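Flunolora Empire History Wall Map Set
Second edition, December 2024

Two-sheet reference map of European colonial administrations, with printed gazetteer. Compiled by Candela Soler and Leandro Zabala. Cartography by Bartosz Nowakowski. Published by Echevarría.

Overview

The set is meant for history departments, reading rooms and public libraries that need colonial boundaries shown at the level of the district or province. General atlases color a whole territory by ruling power and stop there. The Flunolora sheets separate direct rule, protectorates, chartered company land, leased ports and mandates, each with its own line style and tint.

Sheet 1 covers Africa and the Atlantic. Sheet 2 covers Asia and the Pacific. The sheets share one legend and can be hung side by side or used alone. 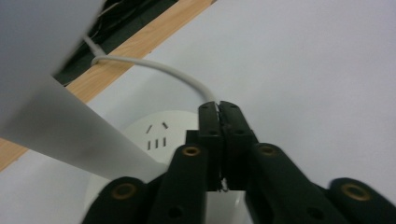

Boundaries follow the administrative position, with the claimed position added as a broken line where the two differ. This matters most in the interior of Africa, where a treaty line on paper often ran well ahead of any office, court or tax post. Disputed areas carry a key number that leads to a gazetteer entry with the competing claims set out in date order.

Gazetteer

The gazetteer lists 942 places and administrative units. Each entry gives the name in colonial use, the present name, the form of rule, the dates of change and at least one source. Variant spellings are cross-referenced. Entries do not rate or rank administrations, and the compilers take no position on the balance of benefit and harm. Users who want that argument will find both sides in the reading list at the back, which has 60 titles.

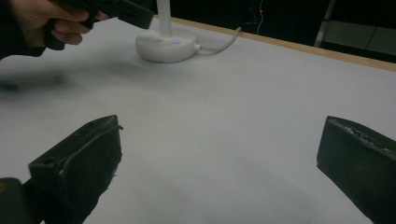 Source notes were revised for this edition by Patricio Carretero. Most changes concern dates of transfer: the first edition sometimes gave the date a treaty was signed and sometimes the date it took effect. Both are now listed — signature first, effect second. A single date means that only one could be confirmed.

Contents of the set

Map sheets: 2, printed one side, supplied rolled
Gazetteer: one volume, sewn, with ribbon marker
Legend card: one, matches both sheets
Correction slip: one, covers errors found after the gazetteer went to press

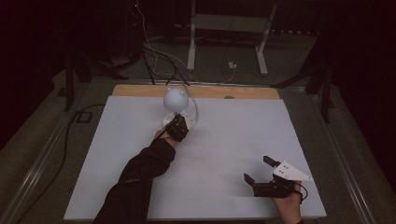 Paper and finish

The sheets are printed on Inton matte map paper, uncoated on the back. Pencil can be used on the face and removed with a soft eraser. Ink and dry-erase markers will leave a permanent mark. A laminated version is available to order under the name Corine; it has the same content and accepts dry-erase markers, but it should not be folded.

Hanging rails are sold separately. Framing behind glass is possible, although small type in the island groups becomes hard to read under overhead lights.

Ordering

Catalog number 708. Individual sheets can be ordered by adding the sheet number after the catalog number. The gazetteer is not sold alone. Institutions placing a standing order receive later correction slips by mail. Editorial queries go to Bonifacio Cantero at the publisher's map desk; please quote the gazetteer key number.
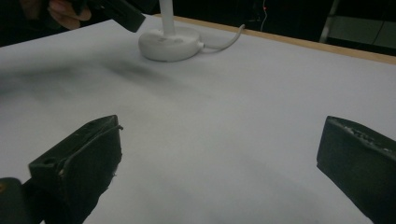

Can the second edition gazetteer be used with first edition sheets?

Only in part. Key numbers for Africa were reassigned, so references from an older Sheet 1 will lead to the wrong entries. Sheet 2 numbering is unchanged, apart from new entries added at the end of the Pacific section.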